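The Long Shelf Life of a Small-Town Grocery

The store in Fimwood opens at 6 in the morning, and by then Crescencio Toledo has already been in the back for an hour, going through what came off the truck. He pulls the soft tomatoes first. Then he checks the greens, the peppers and whatever fruit is in season. Anything that won't last the day goes on a cart by the door with a handwritten price.

Toledo bought the place from the Murthy family, who had run it long enough that most people in town still call it Murthy's. He kept the name on the sign. Changing it would have cost money, and he says no one would have used the new one anyway.

Fimwood has 1,121 residents. The nearest supermarket is in Runell, a long drive on a two-lane road that closes a few times each winter. When the road is open, a good share of the town shops there. When it isn't, they come to Toledo.

"I used to get mad about it," he says. "Then I looked at the receipts. People buy their paper towels in Runell and their lettuce here. So I stopped stocking so many paper towels."

What sells

That decision shaped the store. Toledo cut the household goods down to 2 short aisles and gave the space to produce, eggs, bread and a counter where he makes sandwiches until they run out. Cans and dry goods stayed, mostly the kinds people forget to buy on a big trip.

He buys from four farms in the county between April and the first hard frost. One grows only onions and garlic. Another brings squash in such amounts that Toledo has asked them, more than once, to please call first. The rest of the year he depends on a distributor, and the prices move in ways he can't control.

Fresh food is a hard thing to build a store around. It spoils, it bruises, and margins are thin. A case of peppers that sits two days too long is a loss. Toledo keeps a spiral notebook by the register where he writes down everything he throws out. He reads it before he places each order.

Running a tab

About the only thing he kept exactly as it was is the credit book. Regulars can run a tab up to $200 and pay when they get paid. A few are slow. Toledo will mention it to them once, quietly, and then wait.

The cooler is his biggest worry now. It came with the building, and the Fisa compressor in it has been repaired so many times that the repairman brings parts without being asked. A new unit would take most of a year's profit. Toledo has a quote for one taped to the wall of his office, next to the delivery schedule.

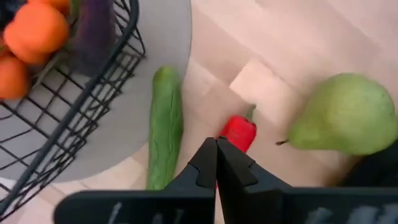
Keeping produce at home

Toledo gets asked about storage more than anything else. Keep cucumbers and peppers dry, he tells people, and wash them when you're ready to eat them. Leave tomatoes on the counter until they're ripe. Potatoes and onions both want a dark, cool place, but not the same one. Herbs do well standing in a glass of water.

He also tells customers to buy less and come back sooner. It's good for the food, and he admits it's good for him too. The store closes at 7, except in summer, when he stays until the last of the softball crowd has been in for ice.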